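Hand-Held Gripper Trials: Gallery

Elis Hopkin and Toàn Lại compared two linkage grippers, the Grollis and the Vi, on soft and thin packaging. Both were run by hand before any arm time was booked. The log stands at 334 grasps for the Grollis and almost as many for the Vi. Grasp width and camera view are stored together; force is not recorded.

Snack packets, tray on a bed. The yellow packet is held upright between the two fingers, crimped end over the near rim of the tray. Clear wrappers on a glossy workbook are the harder case for the camera, as highlights fall on both. The dark blue packets on the sheet give less glare. Wrinkled fabric was kept as a support surface for the February settings and will be used again at Onness.

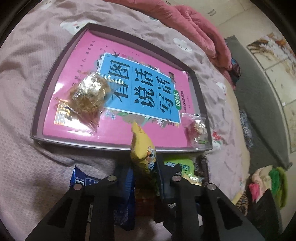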